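Gralorow House Residence: Room Preparation and Packing Gallery

The gallery follows the yearly work of getting bedrooms ready for new residents and of packing away the belongings of those who are moving out. It was prepared by the Residence Life Office at Gralorow House and is open to residents, families and partner residences.
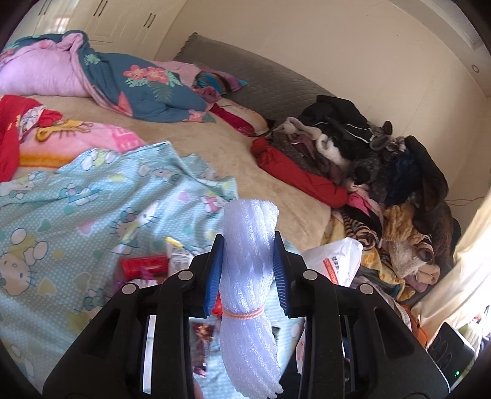 1. Sorting on the Bed

White foam wrap, gathered and held with a coiled peach-pink elastic band. Behind it, a light teal blanket with kitten faces and hearts is spread over part of the bed, and a few small packets wait on top of it.

Residents are asked to use the bed as their sorting surface. A large bed gives more room than a desk, and small items remain in view until each one has been given a place.

About the Gallery

Gralorow House has 190 bedrooms on its two sites, the main building and the Tiltley annex. Most rooms change hands in May, at the end of the residence year, and a smaller number do so in the fall. The Residence Life Office has kept a written packing guide for many years. Residents told us that the guide was thorough but long, and that few of them had read it to the end before the boxes arrived. The gallery is intended as a shorter companion to it.

The guidance on this page was compiled by Dae-han Kang, Residence Life Coordinator, and was last reviewed on 20 Oct 2026. The full packing guide remains available at the front desk of both buildings.

Notes for Residents

Wrapping Materials

Foam wrap, paper and flat boxes may be collected from the supply room on the ground floor of the main building. Foam should be kept for cups, glasses, framed pictures and small electrical items. Clothing and bed linen do not need it. Leftover foam can be folded lengthwise, twisted once and held with a hair tie or a rubber band, and it will then fit in a drawer or the corner of a suitcase. Clean foam returned to the supply room is used again for the next group of residents.

Tape must not be applied to headboards, painted walls or the inside of closet doors. Marks left by tape remain the most common reason for a repair charge.

Blankets and Bed Covers

Each room is furnished with a bed, a headboard and a mattress protector. Residents bring their own blankets, covers and pillows. Two thin layers are usually easier to wash and store than one heavy one, and the machines in the laundry room will not take a thick cover together with other items.

Plush covers should be washed separately on a cool setting and dried on low heat. Printed blankets keep their color longer when they are turned face inward. Any blanket going into storage must be fully dry before it is bagged – damp bedding was found in several storage bays last year and could not be returned to its owners in good condition.

Quilted headboards may be brushed or vacuumed with a soft attachment. Please do not use stain remover on the fabric. Report a stain to the front desk and the housekeeping team will treat it.

Small Items and Packets

Snacks, toiletries, sample packets and similar items should be sorted before anything large is packed. Opened food cannot be placed in storage. Unopened food may be left on the share shelf in the Pan Room, next to the second-floor kitchen, provided that the date on the package has not passed.

Plastic shopping bags are useful for shoes and for laundry on the day of departure. They tear easily when stacked and are not accepted as storage containers. Boxes must be closed, labeled on two sides with the resident's name and room number, and no heavier than one person can safely lift.

Storage Over the Break

The Jundo storage area on the lower level of the annex has 60 bays. Each resident may reserve one bay per break, holding up to 8 standard boxes. Reservations open in the first week of May and are taken at the front desk in order of arrival. A deposit of 100 dollars is required and is returned when the bay has been emptied and swept.

Items left without a label are held until the start of the next term. After that date they are offered to other residents or donated – the office is not able to trace owners once the building has changed over.

Before Handing Back a Room

Beds should be stripped and the mattress protector left folded at the foot. Drawers and closets should be emptied, and the space under the bed checked by the resident before the inspection begins. Keys are returned in person, together with the signed room form.

Contact

Questions about the packing guide, storage or room inspections may be directed to the Residence Life Office during front desk hours. Residents of the Tiltley annex may also leave written questions in the office mailbox beside the annex entrance.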